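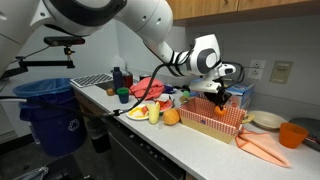 Wk 6 — sales tax basics for small sellers (intro bookkeeping, evening section)

Notes from lecture, cleaned up a little. Bring to the November review. Questions to Dela Adjei, not to me at 10 p.m. please.

**Start with this**

Sales tax is not your money. You collect it, you hold it, you send it on. Goes in a liability account the minute the sale is rung up. Most of the messes we saw in the homework came from booking the whole deposit as income.

**Who charges?**

- Depends on *nexus* — a connection to the state big enough that it can make you collect
- Physical: shop, office, stock in a warehouse, an employee
- Economic: enough sales into the state, even with no one there. Thresholds differ and they change. Look them up on the state's own site, not a blog
- No nexus, no duty to collect. Buyer may still owe *use tax* (see last section)

Register BEFORE you collect. Charging tax with no permit is a problem in itself.

**What's taxable**

Goods mostly yes unless exempted. Services mixed. Groceries, clothing, shipping — all over the map, check each one. Don't assume the rule next door is the same.

Resale: buyer gives you a certificate, you don't charge. Keep the certificate. No certificate on file at audit = you may end up paying it yourself.

**Worked case: Hatside**

Hatside sells hats from one store, 4% state rate for the excersise, no local tax. Month's register total is 2,941 before tax. One sale of 1,000 in that was to Pedton, a reseller, certificate on file.

- Total sales: $2,941
- Less exempt (resale): $1,000
- Taxable: $1,941
- Tax at 4%: $77.64

Entry, all cash:

| Account | Debit | Credit |
|---|---|---|
| Cash | 3,018.64 | |
| Sales | | 2,941.00 |
| Sales tax payable | | 77.64 |

When paid: debit sales tax payable 77.64, credit cash 77.64. Nothing touches expenses. Half the class put it in expenses, look again.

**Returns + discounts**

Customer brings back a $25 hat — refund $25 plus the $1.00 tax. Reduce the payable too. Store discount at the register: tax is usually on the lower price. Manufacturer's coupon: usually on the full price, since the store gets paid back the difference.

**Filing**

Monthly, quarterly or yearly, the state tells you which. Zero sales? Still file. Khanyisile Msimang asked about late filing with nothing due — some states charge a flat penalty anyway, so yes, it can cost you.

**Use tax, quick**

Bought a $40 stapler set from out of state, no tax charged, used it in the office: you owe use tax on it. Same rate in our exercise, so $1.60. Goes on the return, theres usually a line for it.

**For next time**

Read the Troko packet, do problems 3 thru 7. Skip the Pretorius one, the rate table is wrong and I'm redoing it.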